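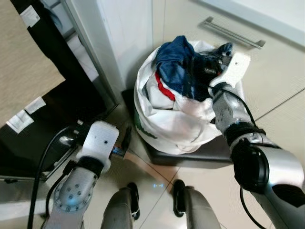 A white bag packed with clothes, navy and black at the top.

Recording an older relative's memories: which room, and how to file the results?
Posted by Maja Wysocka in Family and Home

I am recording my great-aunt talking about the house she grew up in and the people in it. So far I have 11 sound files, 283 minutes in total, all made on a phone in her kitchen. Two problems.

First, the sound is harsh. Her voice is clear when she faces the phone, but there is a ring after every word, and anything said over the noise of the kettle is lost.

Second, she doesn't tell things in order. One file has her parents' wedding, the flood at Evcombe and a long passage on who was allowed to use the front door. I named the files by topic and now can't find anything. I have typed up one file in full, which came to nearly 4,000 words, and I don't want to do that for the rest unless there is no other way.

She is happy to carry on, mostly in March when I can visit more often. The other relatives would like copies.

Samer Harb 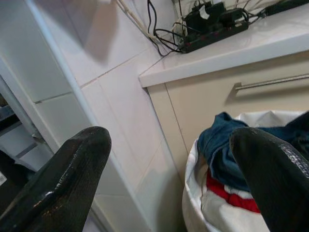 Fix the room before you buy a microphone. The ringing is sound bouncing between hard parallel surfaces, and a kitchen has more of those than any other room in the house except the bathroom. Large white tiles with thin grey grout, as on the wall in the photo, send nearly everything back, and a flat cabinet front beside them does the same. Move to a bedroom or a carpeted sitting room. If she prefers the kitchen, hang a thick blanket behind her and another behind the phone.

Put the phone on a folded towel, 30 cm from her mouth and slightly to one side. Turn on flight mode. Record ten seconds of silence at the start – it gives noise reduction software something to work from. Keep the original file untouched and clean up a copy.

Waltraud Diekmann

On filing: stop naming by topic. One file will always hold several. Number them in the order recorded and keep a separate sheet with four columns: file number, time in minutes and seconds, people mentioned, subject. One line each time she changes subject. Listening through once with the sheet open takes a little longer than the recording itself, and then you only type up the parts you want.

For people, choose one form of each name and stick to it. My mother's cousin was "Borkowska", "Aunt Stanley" (by marriage) and "the tall one" on the same tape, and I had her down as three women for two years. Put the nicknames in a second list.

Copies: give each household the sound files and the sheet together. Sound files without the sheet do not get played.

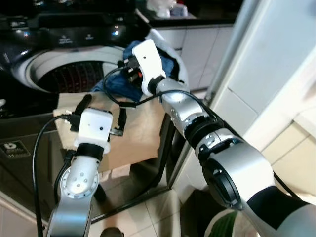 Blue cloth over the rim of a black top-loading machine.

Kacper Sadowski

just use the dictation thing on your phone, does it all for you. worked for my grandad, except the place names

Maja Wysocka

Thank you. I tried her bedroom with the door shut and the ring has gone. The sheet is started, file 1 has nine lines so far. Dictation produced mostly nonsense, as she changes language halfway through sentences.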